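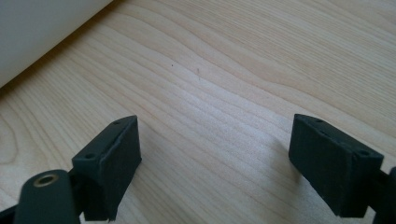
Beverley Whitelaw has been fixing other people's handwriting for 12 years. She teaches adults out of a rented room at Beltgate, two evenings a week, and most of her students come because they can no longer read their own notes.

"They bring me a shopping list and say, what does this say?" she says. "I can usually get it. They usually can't."

Whitelaw worked in a hospital records office before she started teaching. Part of her job was reading forms filled out in a hurry, and she began to see which habits caused trouble. Open letters were the worst, she says. An "a" that doesn't close becomes a "u," and then the whole word goes.

Her course runs for 8 lessons. The first one has no letters in it at all. Students draw slanted lines and ovals for an hour, and some of them complain.

"I had a man who told me he was an engineer and didn't need ovals," she says. "He stayed, though. He came back for the second course."

She doesn't teach a fancy style. Her students learn a plain joined hand with a slight slant, and she lets them keep any odd letter they are fond of as long as it can be read. She keeps a crossed seven herself - a habit from her mother.

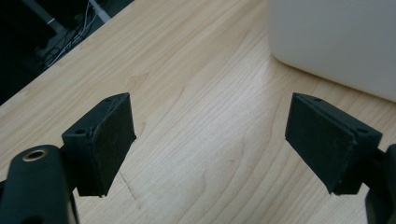 Sitting and holding

A lot of the work is in the arm, according to Whitelaw. People grip the pen hard, and their hand starts to hurt after half a page. She has them put both feet on the floor, turn the paper a little, and move from the elbow. Left-handed students turn the paper the other way.

She has no strong feelings about pens. Beginners get a soft pencil for the first two weeks, then whatever they like. Fountain pens are allowed, but she won't help anyone choose one.

"That's a whole other hobby," she says. "You can spend a lot of money and still write badly."

One of her former students, Rochelle Hapeta, signed up in July after her daughter asked her to write out the family recipes. Hapeta had typed everything for years.

"My first page looked like a kid did it," Hapeta says. "I kept it. The recipe book is up to 174 pages now and you can see it change as you go."

Hapeta practices at breakfast, ten minutes or so, copying out whatever is in the newspaper. Whitelaw says that is enough. She would take ten minutes a day over two hours at a weekend, and she tells new students not to buy a workbook until they have filled one ordinary notepad.

The next course is already full. Whitelaw is thinking about a class for teenagers, though she hasn't settled on a time for it.

Related
Learning to bind a notebook at home
Letters from the Sastitz post office
What to do with old recipe cards

Contact us | Copyright Pramance | Back to top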